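Ceston Hand-Held Gripper Tool
Evaluation and Comparison Program

Product group: Grippers and end tools
Supplied by: Cladeck
Page last revised: 2025-04-02

Overview

The Ceston is a two-finger gripper tool carried in the hand by an operator. It is offered to laboratories and engineering departments that need to compare finger shapes, linkages and camera positions before committing to a full arm. Units may be purchased or taken on evaluation loan. Loans are arranged singly or in matched pairs, for left and right hand use.

What the evaluation loan covers

Each loan runs for 50 working days from the date of receipt. The borrower receives the tool, a charging dock, a carrying case, the printed setup guide and 4 sets of replacement finger pads. Pads worn during the loan need not be returned. Shipping is paid by Cladeck in one direction only.

Borrowers who already own a Nieminen controller can connect the tool directly through the standard lead. All other controllers require the Dumivska adapter, order code 961, which must be requested when the loan form is submitted. The adapter cannot be added to a loan already in progress.

Comparison with the earlier model

The current version replaces the model withdrawn in December. The grip linkage has been stiffened, and the fingertips now meet along their full length when closed. Customers holding earlier units should note that the finger pads are not interchangeable between the two versions. The mounting plate is unchanged, and existing camera brackets may be kept in service.

Recommended trial tasks

Cladeck advises that comparisons be made on ordinary household materials as well as on test blocks. Cloth is a demanding subject for a two-finger tool. Thin fabric lies close to the surface beneath it, and the fingertips must take hold of one layer without gathering the layer below. Trials on a bed or other soft surface give different results from trials on a hard tabletop, and the two should be recorded separately.

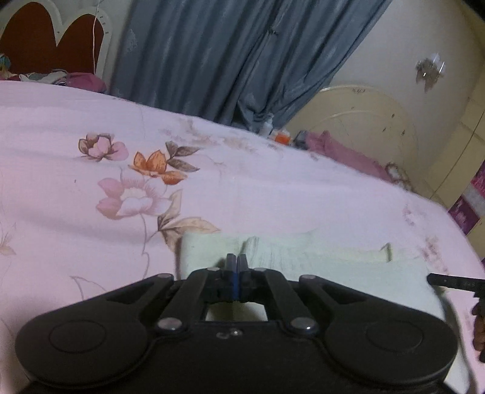

Operators should approach the fabric slowly and close the fingers fully before lifting. Where two tools are used together, one person should operate both. Patterned and plain fabrics should each be included in any trial that relies on camera tracking.

Care and inspection

The pivot pins should be wiped with a dry cloth at the end of each session. Lint must be cleared from the linkage by hand; compressed air is not to be used. The factory service interval is 3,000 closing cycles, after which the unit should be returned for inspection.

Requests

Loan forms and price lists are available from Faraji Rweyemamu, Equipment Evaluation Office, Cladeck. Please state the controller in use and whether a single tool or a pair is required.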